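[wullamer-users] Re: Dishwasher safe trays and glaze wear: rinse aid or water hardness?
Date: Thu 25 August
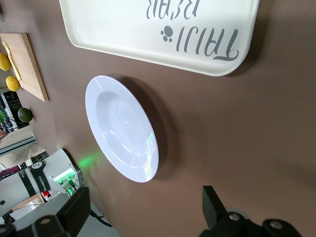 Does turning up the rinse aid stop the gray film on glazed dishes?
Only when the film is dried minerals. If the glaze has been etched, more rinse aid makes the surface look better while it is still damp, and the haze returns once it dries.

Replying in line below. I trimmed the quoted message to the parts I have something to add to.

> I have the Ikholm under-counter unit, second version, with the built-in
> softener. Incoming water is hard. The softener has been set to 4 since
> the machine was installed. White dishes come out with a gray cast,
> worse on the lower rack.

Setting 4 is the factory default on that unit and says nothing about your supply. Get a test strip, test the cold tap, and then test the water left in the sump after an interrupted main wash. If the two readings match, the softener is doing nothing and the rest of this message can wait until it does. The usual causes are an empty salt well, a salt bridge (a hard crust on top with a hollow under it), or a stuck regeneration valve. Push the handle of a wooden spoon down into the salt. If it stops early and then breaks through, you had a bridge.

> I wiped one plate with vinegar and about half of the film came off.
> What does that tell me?

That you have two problems. The part that came off was scale. The part that stayed is either metal marking or etching, and you can tell those apart with a mild abrasive cleaner on a small spot. Metal marks come off with light rubbing. Etching doesn't come off with anything, as the surface itself is missing.

Check where the marks are. Short gray lines near the center of a plate are from knives and forks. An even haze over the whole piece, rim included, is chemical. If the back of the foot ring is clean and the front is hazy, look at the spray arm before you look at the detergent.

> Somebody here wrote that soft water is worse for glaze than hard water.
> I assumed that was a typo.

It wasn't a typo. Water with very little mineral content, combined with an alkaline detergent and a hot wash, attacks glass and some glazes faster than moderately hard water does. The archive has a long thread on it from October, under the subject line "Utum tablets and cloudy glass." The short version is that people with softeners set too high were losing their glassware and blaming the tablets. Set the softener for what the strip says and no higher.

> The seller says the dishes are rated for 800 cycles. I run the machine
> once a day, so I should be nowhere near that.

A cycle rating is meaningless without the program, the detergent and the dose. Ask the seller which ones were used. If the answer is a low-temperature program with a liquid detergent, and you run the intensive program with tablets, the number doesn't carry over. Overglaze decoration is a separate matter again, and lettering or small motifs applied over the glaze will usually fade well before the plain areas lose their gloss. Ask whether the print is under or over the glaze. If you can feel an edge with a fingernail, it is over.

> Would a separate softener on the feed line be better?

Not for one machine. I priced the Văduva inline unit and the fitting takes more effort than it saves. It also has to be bypassed for the kitchen cold tap if you drink from it, and you would need to turn the built-in softener down to zero or you are back to the etching problem above.

Suggested order:

1. Test strip, tap and sump.
2. Clear the salt well, refill, run one regeneration.
3. Empty machine, citric acid, hottest program.
4. Softener to the value in the hardness table. The table is on page 27 of the manual. The printing on the inside of the door is for the older version and is wrong for yours.
5. Rinse aid back to the middle setting.
6. Keep one plate out of the machine entirely as a reference and compare after a month.

Please post the two strip readings along with the unit they are in. Half of the old threads on this list are unusable because one person wrote degrees and the other wrote ppm.

--
wullamer-users: plain text only, trim your quotes
To unsubscribe, send a blank message to the list's leave address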